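We use cookies to remember your reading settings and to count visits. By continuing you accept this. Accept | Manage settings

Continuity

Short fiction. Posted Saturday, March 4, 2023

The continuity supervisor on Muketine received the script in its ninth revision, with the pages in four colors. The film was a Dreltus production, adapted from a comic that had run for 72 issues, and her contract covered the reshoots only. She had not worked on the main shoot. The supervisor who had was now employed on a series in Buchanan and answered email at night.

The reshoots were scheduled for 20 days. The studio wanted a new ending. In the comic, the villain, a surveyor who could move any boundary he had walked, died in issue 72 at the bottom of a reservoir. In the film as first shot, he also died there. Test audiences had been asked to grade the ending and had graded it low. In the new ending he lived, and signed a document.

She read all 72 issues in the production office over two weekends. This was not in her contract. The reservoir was built in issue 4 and drained in issue 31. In issue 50 it was full again, with no explanation, and the letters page of issue 53 printed a complaint on the subject. The editor's reply was one line long and promised an answer in a future issue. She checked. There was no answer.

Her job was narrower than that. She had to make new footage match old footage. The surveyor's coat had five buttons in the main shoot, and the second from the top was sewn with gray thread. His watch was set to 4:40. His left boot had a scuff at the toe that makeup renewed each morning with a sponge. She recorded these items on a form supplied by Taveo, whose software the studio had licensed, and the software assigned each item a number.

On day three she found the first discrepancy. In scene 118 the surveyor held the measuring chain in his right hand. In scene 119, which followed without a cut in time, he held it in his left. She logged it and sent a note to the editor. The editor replied that the picture was locked up to scene 130.

On day six she found the second. The map on the office wall showed the river running east of the town. In the helicopter footage it ran west. She logged it. The art department replied that the map had been copied exactly from issue 12.

She opened issue 12. The river was east. She opened issue 13 and it was west. Between the two issues the surveyor had walked the length of the bank, alone, over six pages without dialogue. She had taken these for filler.

She went back to the footage. Before scene 119 there was a shot, trimmed from the cut but still in the Taveo archive, in which the surveyor crossed the room from wall to wall, touching each one. It ran 20 seconds. The script did not call for it. The form from the main shoot listed it as "rehearsal, do not print."

She wrote to Buchanan. The reply arrived at 2 a.m.

"He did that before every mismatch," it said. "I stopped logging them in December. Look at the reservoir."
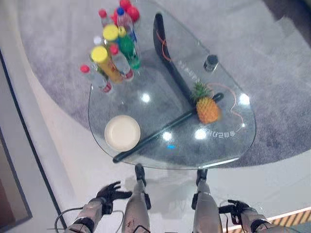
Glass-topped table and drink containers.

She looked at the reservoir. In issue 31 it was drained. In issues 32 through 49 the surveyor appeared in the background of 18 consecutive stories, each time at a different point on the shore, each time facing left. In issue 50 he closed the loop and it was full. The letter writer had been correct that no explanation was printed in words.

On day 14 they shot the new ending. The surveyor sat at a desk and signed the document. The actor asked which hand. The director asked her.

She consulted the form. The form said right. The walk before scene 119 had changed it to left, and no walk had been filmed since.

"Left," she said.

"The form says right," said the assistant director, who was holding a copy.

"The form is out of date."

He signed with his left hand. They printed the second take. She entered the item, and the software flagged it in red as a conflict with 200 earlier entries. There was a box for the reason. She typed "boundary moved, see issue 13," and the software accepted it, assigned it a number, and changed the color to green.

On day 20 she returned her badge at the gate. The guard told her the exit had always been on the other side of the lot. She walked around to it, keeping close to the fence.

Related items
The Second Unit
Notes Toward a Sequel
A Costume for the Understudy
Letters Page, Final Issue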